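Zileo、音声配信アプリ「Kestby」の開発者向けキットを公開　他社アプリからもスピーカーへ直接再生が可能に

家じゅうのスピーカーに好きな音を飛ばせるアプリとして、じわじわとファンを増やしてきた「Kestby」。その開発元であるZileoが、外部の開発者に向けたソフトウェア開発キット（SDK）の無償配布を始めました。これまでKestbyから鳴らせるのは、Zileoが自前で対応させたごく限られたサービスだけでしたから、首を長くして待っていた方も多いのではないでしょうか。

SDKを組み込んだアプリには、画面の右上に小さな波形のボタンが表示されます。これを押して部屋を選ぶだけで、手元のスマートフォンで聴いていたラジオ番組やポッドキャストの続きが、台所や寝室のスピーカーから流れてくるという仕組みです。一度送り出してしまえば音声はスピーカー側が直接受信するので、途中で電話がかかってきても再生は止まりません。料理をしながら長い番組を聴くのが楽しみという筆者のような人間には、これがなんともありがたいのです。
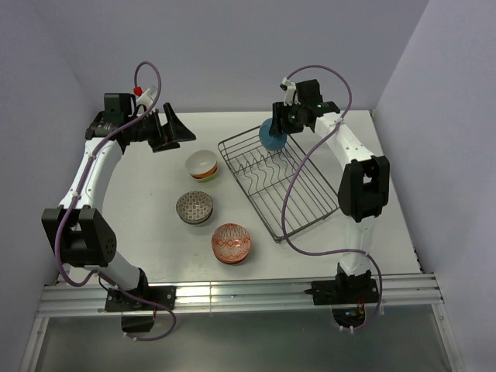
公開に先立つ試験期間には417組の開発者が参加しました。第一弾として対応するのは、朗読作品を集めた「Bawa」と、地域のラジオ局をまとめて聴ける「Binby」の2つ。どちらもすでに最新版が配信されていて、アプリを更新すればすぐに使えます。Bawaではしおりの位置もスピーカーと共有されるため、寝室で聴いていた小説の続きを、翌朝の通勤電車でそのまま再開できるようになりました。細かいところですが、毎晩のように途中で眠ってしまう方にはうれしい心配りだと思います。

Binbyのほうは、登録されている2273の放送局すべてがKestby経由の再生に対応しました。筆者もさっそく、学生時代を過ごした町の小さな局を居間で鳴らしてみたのですが、ボタンを押してから音が出るまでの間はほとんど気にならず、懐かしい交通情報のジングルに思わず手を止めて聴き入ってしまいました。ただ、局を切り替えるときに音量が少し変わることがあり、このあたりは今後の調整に期待したいところです。

Zileoで開発者支援を担当するCeleste Aravena氏は、「小さなチームでも、週末の作業で組み込めるくらい簡単なものにしたかったのです。サンプルコードにはずいぶん時間をかけましたので、まずは動かして、遊んでみてください」と話しています。説明書は今のところ英語版のみですが、日本語版の準備も進んでいるとのことです。

SDKの利用に料金はかかりませんが、アプリを一般に配信する前にはZileoの動作確認を受ける必要があります。また、試験用に登録できる端末の数には上限があり、1つの開発者アカウントにつき4000台まで。個人で作っている方がこの数字に届くことはまずないでしょうから、あまり気にせず始めてよさそうです。

なお、初代のKestby対応スピーカーをお使いの場合は、本体ソフトウェアの更新が必要です。設定画面の「この機器について」から手動で更新できるほか、電源を入れたままにしておけば夜のうちに自動で切り替わります。複数の部屋で同じ音を同時に鳴らす機能は今回のSDKには含まれておらず、Zileoは9月に予定している次の版で追加するとしています。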